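About Trellcombe

Who we are

Trellcombe helps people buy robots, and now and then helps them put it off until next year. We plan and budget small two-arm work cells for labs, colleges and light manufacturers who have been given some money and a deadline to spend it by. We don't build arms and we don't take commission from anyone who does. This makes us popular with customers and gets us a certain kind of holiday card from suppliers.

The company started with a spreadsheet. Khải Lâm was running equipment purchasing for a packaging outfit called Garnar, and had been asked to price a pair of arms. He priced a pair of arms. The arms arrived on time and sat on a pallet through most of October, while everyone discovered what else a robot needs: something to be bolted to, a frame, cable conduit that reaches, power where the power wasn't, and a person whose calendar has room in it. The spreadsheet he made afterward had 57 rows. The arms were one of them.

We still use it. It has 200 rows now, and the arms are still one of them.

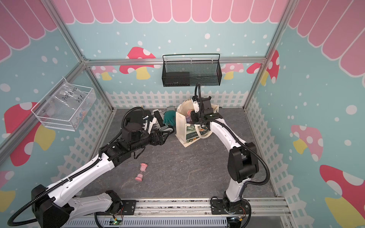
Duyên Hà

I write most of our plans, and I wrote this page, so complaints come to me. Before Trellcombe I spent years on the other side of the table, approving equipment requests that said things like "robot (complete)" with a single price next to it. I approved a few. I'd like to apologize to my former employer, Kordestani, who I believe are still waiting for the complete part.

What we do

You tell us what you want picked up, put down, packed or sorted. We ask a lot of dull questions about it. Then we write you a plan, usually 34 pages, which covers the purchase, the installation and the first two years of running costs, including the ones that look too small to list. Cable ties are in there. So are spare gripper fingers, and the shelf the spare gripper fingers live on.

The objects get their own section. People will argue for a month over arm reach and then send somebody out with petty cash to buy the things the arm is going to handle. We ask for those first. A canvas tote and a hard plastic case are different jobs. A glove never lies the same way twice, and a sand timer is small, round and partly glass, so if that's on your list we want to hear it before you choose a gripper. Please also buy duplicates. The item you bought one of will be discontinued by the time you want another, and it will have been the one everything was set up around.

Views get a section too. A fixed camera gives you the whole cell and will be blocked by an elbow whenever something interesting is going on. A wrist camera gives you the fingers and whatever is between them, and very little else. Most customers budget for one kind and come back for the other, with a second delivery charge.

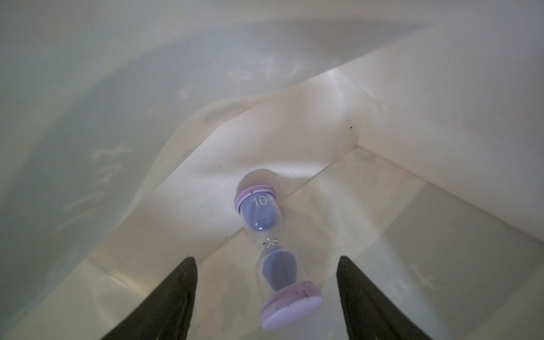

The ten-minute timer, from the wrist.

How we charge

A first review of your budget is $885. For that we read what you have, mark it up, and send back a list of what's missing. Some people take the list and do the rest themselves, and that's fine by us. Full plans are quoted by the job. We bill in two parts, and the second part isn't due until you've had a chance to disagree with us in writing.

We don't do urgent work in the last two weeks of anybody's fiscal year. We used to. One of those jobs produced a purchase order for a rail that was longer than the room, and I have kept a copy of it where I can see it from my desk.

Things we'll tell you sooner or later, so you may as well have them now: the rail and the frame should be ordered together, from one drawing, by one person. Leave more slot free on the rail than you think you need. Put a line in for baskets and hooks, because
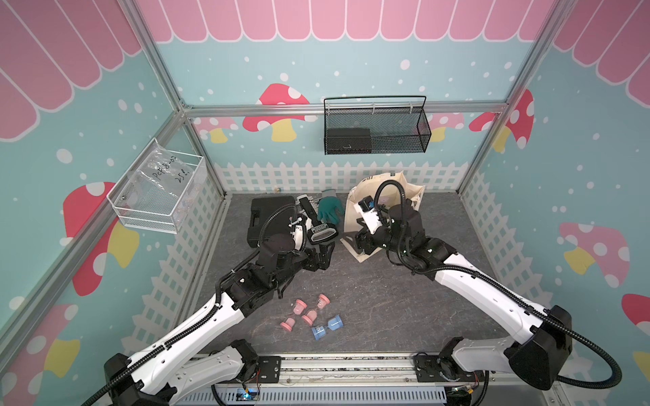

otherwise every spare part you own will end up on the work surface, where it will become part of the experiment. Put a line in for cleaning. Slots collect fluff and crumbs with real dedication, and the vacuum you were planning to borrow belongs to another department. Decorate the walls if you like. We have never cut a decoration line from a budget, partly since it's always the smallest number on the page and partly from cowardice.

If your project needs software for keeping track of all this, we use Vimach, mostly out of habit. A notebook also works if only one of you is allowed to write in it.

Getting in touch

Use the form on the contact page. Tell us your total, your deadline, and what you've already bought. Khải reads these on weekday mornings and will reply with questions. If you've already bought the arms, say so in the first line, along with the measurements of the doorway.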